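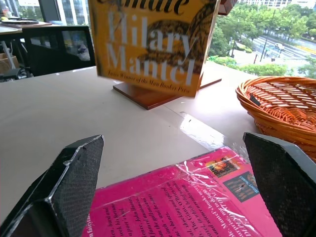

Figure 1. Wrist camera view at the work table, with one book on the display stand and a second, in plastic wrap, between the gripper fingers.

Book Handling with a Two-Finger Gripper
Final Report, Student Robotics Project
Tanville College, August 2019

Project team: Tove Bach, Tsehay Gashaw, Bergþóra Lund
Faculty advisor: Hrefna Lauritsen

1. Purpose

The Dumcombe project was set up to find out whether a single robot arm, guided by a person at a remote control station, could pick up books from a table and set them on a display stand. The task was proposed by the Hjaltested Library, which changes its front display often and wished to know how much of the work could be done by machine. The team was asked to record every attempt so that the recordings could later be used to train the arm to work without an operator.

2. Equipment

The arm was provided by the department and fitted with a two-finger gripper. Each finger carries a textured pad on its inner face. A small camera at the wrist looks forward between the fingers and supplied the main view used by the operator. Control software was written by the team under the name Drunidier and runs on one desktop computer.

The work area consisted of a pale table beside a window, a wooden display stand, a shallow woven basket, and the books. Both hardcover and paperback books were included. Some paperbacks were left in their plastic wrap, as the library receives a portion of its stock in that condition.

3. Method

Work began in January with bench tests of the gripper. Recorded trials followed once the safety review had been signed by Þórey Brøndum of the engineering office. In each trial the operator was given one written instruction, such as "place the pink book on the stand," and had 90 seconds to complete it. A trial was marked complete if the book was in the requested place when the fingers opened and stayed there for five seconds.

Books were moved to new starting positions between trials. The position of the stand was changed at the start of each session. Operators rotated every 20 trials.

4. Results

The team recorded 758 trials, of which 295 used books in plastic wrap. The full set of log entries, including pauses and operator notes, comes to 2,915.

Wrapped books caused most of the dropped grasps. The wrap shifted under the pads when a book was held near its edge, and bright reflections made the edge hard to find in the camera view. Glare on the table had a similar effect in afternoon sessions. Lowering the blind helped but made the darker covers harder to read.

Books lying flat required the operator to slide them to the table edge before closing the fingers. Thin paperbacks were the most difficult in this respect.

5. Remaining Work

The trial recordings have been checked and labeled by Ms. Gashaw and Ms. Lund. A second set of finger pads, made from a softer material, has been ordered and will be tested by next year's team. The advisor has also asked that the time limit be reviewed, as several trials ended with the book already touching the stand.

Copies of the Drunidier source code and the operator instructions are held in the department office and may be requested from Ms. Bach.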